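# Torkura 925 Open Steel Bin

**Product code:** 3184
**Range:** Torkura open storage and sorting bins
**Supplied by:** Amow Storage and Handling

The Torkura 925 is an open-topped steel bin for loose goods that are sorted, checked or held for a short time before they move on. It is sold to parcel depots, school and hospital stores, recycling rooms and repair workshops. The bin is delivered fully assembled and may be placed on the floor, on a Nam stand or on any level bench rated for the load.

## General description

The body is folded from mild steel sheet and welded at the corners. All upper edges are turned over and dressed. The standard finish is grey powder coat, applied after welding; a galvanised version is available to order at the same price, although delivery takes longer.

Customers who have bought the earlier Torkura bin should note that the new model is slightly wider at the top. It will not nest inside the old one, and the two should not be stacked together. Lids made for the earlier bin do not fit.

## Dimensions and load

| Item | Value |
|---|---|
| Width at rim | 925 mm |
| Depth at rim | 600 mm |
| Length of matching Nam stand | 1000 mm |
| Finish | Grey powder coat or galvanised |
| Lid | Optional, sold separately |

The permitted load is marked on the plate supplied with each bin. It applies to goods spread evenly over the floor of the bin. Heavy single items should be placed by hand and must not be dropped in from above the rim.

## Choosing a bin

The choice between an open steel bin and a plastic tub depends mainly on what is to be kept in it. Steel is preferred for metal parts, tools, castings and anything with sharp corners. Plastic is lighter and quieter, and is usually the better choice for clothing, post and paper. Where food is handled, neither version of the Torkura 925 should be used, and customers are asked to consult the separate Pillex catalogue.

Buyers should also consider how the bin will be emptied. Sloping sides bring small goods towards the middle, where they are easier to reach, but they reduce the usable floor area. If boxes are to be stood side by side, a straight-sided bin will hold more.

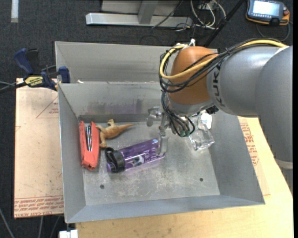
*Grey sheet-metal bin with sloping walls and a flat rim; the floor shows pale scratches.*

Marks of wear on the inner surfaces do not affect the strength of a steel bin and are not covered by the guarantee. Rust, split welds and bent rims should be reported. A bin with a split weld must be taken out of use until it has been examined.

## Care and cleaning

Bins should be emptied completely before cleaning. Warm water and a mild detergent are sufficient for most purposes. Wire brushes, scouring powder and strong solvents will damage the powder coat and should be avoided. After washing, the bin should be dried with a cloth, with particular attention to the corners and the underside of the rim.

Small areas of damaged coating may be touched up with the paint sold under the same product code. Two thin coats give a better result than one thick coat. The paint should be left overnight before the bin is used again.

## Accessories

- Nam stand, fixed height, with levelling feet
- Nam stand, on castors, two of which lock
- Hinged lid in matching grey
- Rubber floor mat, cut to size
- Label holder, screw-fixed
- Touch-up paint, small tin

The rubber mat is recommended wherever noise is a concern. It lifts out for cleaning and can be replaced separately.

## Ordering and delivery

Orders are accepted in writing from account holders and from public bodies with a valid order number. Standard grey bins are normally held in stock. Galvanised bins are made in batches, and the order book for the next batch closes at the end of January.

Deliveries are made to ground-floor addresses between 8 a.m. and 4 p.m. The customer is responsible for providing clear access and for moving the goods beyond the point of delivery. Any damage in transit should be noted on the delivery sheet before signature and confirmed to the sales office within five working days.

## Guarantee

The body and welds are guaranteed for three years in normal indoor use. The coating is guaranteed for one year. The guarantee does not extend to bins that have been drilled, cut or re-welded by the customer.

## Contacts

Sales and quotations: Dörte Kramer
Spare parts and accessories: Khải Lương
Guarantee claims: Polyxeni Zacharopoulos

Please quote the product code and the delivery address in all correspondence.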